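Recording demonstrations by hand: slow and careful, or normal speed?
Posted in Robot Teaching, Bollcombe Makers Help

Muammer Tokgöz
I have started recording demonstrations with two hand-held grippers, to train a pair of arms later on. The job is taking wrapped bars out of a small open-fronted box and laying them on the table. I have 30 recordings so far. My question is about pace. If I work at my usual speed I bump the box, and if I go slowly I stop and start a lot. Which is better for training? I also can't decide whether to use both hands from the start.
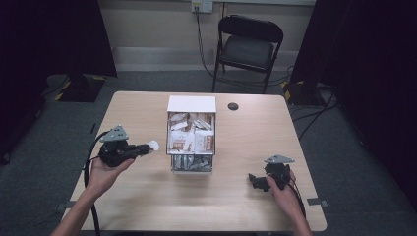

Pace matters less to me than getting every recording usable, as I only have the space on Thursday evenings. The bars are packed in upright and lean at different angles, so I never come at two of them in quite the same way. The foil packets in the lower compartment can wait until I have the top one sorted out.

Berhanu Bogale
Go slowly but don't stop. Pauses are what hurt you. The arm learns to sit still over the box and then it never gets going again. Decide which bar you want before you press record - if you change your mind halfway, bin that one and do it again. Start with one hand taking and the other steadying the box, and keep to the same hands throughout.

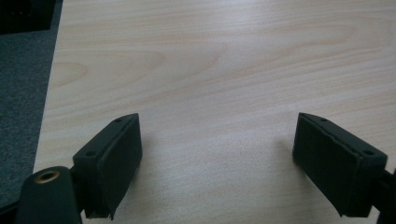 Open the fingers to the same width at the start of each recording as well. I didn't, and out of 507 recordings I had to throw away most of the first batch. Check the pads every so often too, as worn ones grip differently and you'll find yourself squeezing harder without noticing.

Perihan Demirtaş
30 isn't enough whatever speed you do it. We did 1070 for a job like this at Flesau.

Defne Dönmez
Agree with Berhanu on the pauses. You can trim them afterwards but it's dull work. I'd move the box a little between recordings, or the arms will only manage it in one spot. Mine was 2 cm out and missed every time.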